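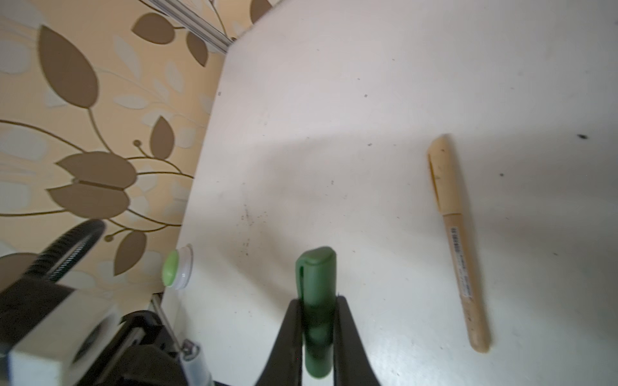
I have finally started the hedge! Two years of looking at that saggy wire fence along the bottom of the garden, and in November I ordered 100 bare-root whips from Kunwood and told myself I'd find the space for them somehow. They came in one long paper sack, hawthorn mostly, with blackthorn, field maple and a bit of dog rose, and they looked like a bundle of twigs you'd use to light the stove. I was so excited I left my tea to go cold on the step.

The ground down there is heavy clay. I'd read that you just push the spade in, rock it, drop the whip in the slit and stamp it shut, and that does work, up to the bit where the old path used to run. After that it was brick, brick, brick. I did 11 plants in the first hour and was very pleased with myself, then spent the rest of the afternoon on the next four. 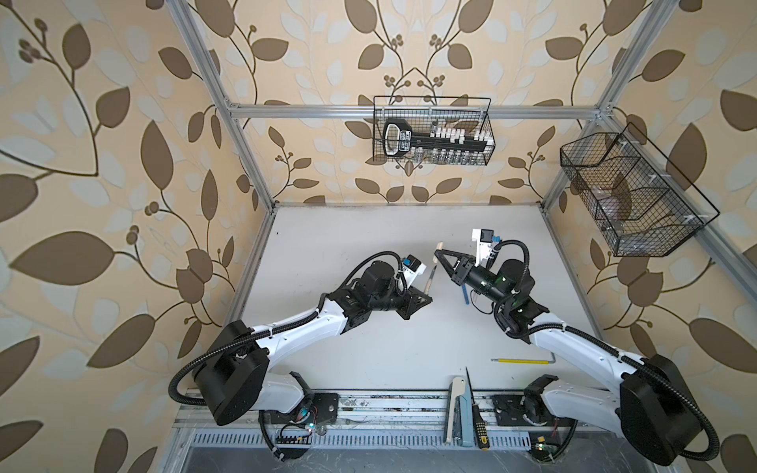 My neighbour leaned over and said I'd want to cut the lot down to knee height as soon as they were in, or I'd have a row of lollipops with nothing at the bottom. I didn't want to hear it (they'd only just gone in!) but I went along with the secateurs that evening and did every one, blackthorn included, and I have the scratches to show for it.

Spacing was a double row, staggered, five to the metre. I used string and two canes and it still wanders off towards the compost heap.
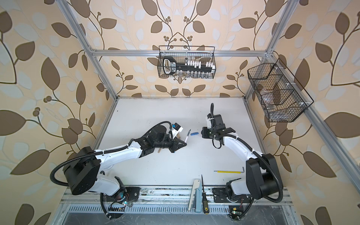
Then there's the mulch. I got mine from Plestero, the yard behind the old dairy, and they tip it wherever you point, so point carefully. It took me until dusk to barrow it all down the side of the house. I love the smell of it though, all bark and mushrooms, and the robin thinks it's Christmas.

By May there should be leaf on most of them, and I'm already wondering about honeysuckle for the gap by the gate.

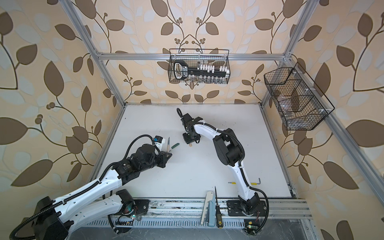 Two arms over the white worktop, leafy wallpaper all round.

Next job is rabbit guards, and I need to go and count how many canes I've got left in the shed.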